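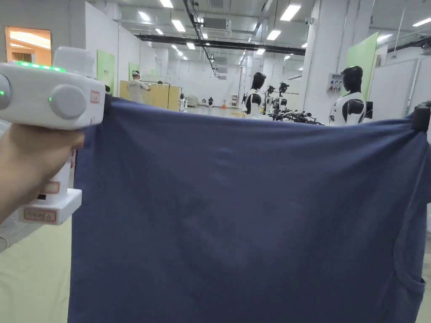
Two grippers and a T-shirt – how do I stop the cloth slipping?

Home | Ask | Browse | Makers' Corner | Log in

Lina Obeidat
Hi all, I'm trying to get a pair of grippers to hold a T-shirt by the top corners so it hangs flat before folding. One is the white hand-held one, the other is the black jaw. I can get the navy shirt up and stretched, but when I pull the top edge tight one corner creeps out of the jaw. More squeeze just seems to bunch the fabric. I've spent $100 on pads already and I'd rather not spend $700 on new jaws! Any ideas?

Perihan Erdem
I had the same grief with tea towels on my kitchen table build. Try thin silicone sheet on the jaw faces, glued right out to the tips, and grab a bit further in so you've got the seam between the pads. Seams are thicker and hold way better than a single layer. Also slow your last bit of pull right down – mine was yanking, and once I fixed that I could go back to a lighter grip. Oh, and wipe the pads with metho now and then, lint kills them.

Yiğit Işık
bulldog clips lol

Nesrin Duman
Seconding the seam idea. I'd also have both sides pull less, you only need enough to take the sag out. A few creases won't hurt the fold.

2 people found this helpful | 4000 views | Share

Related
Quiet servo for a shared workshop?
Cheap silicone sheet, what thickness?
Folding towels with one arm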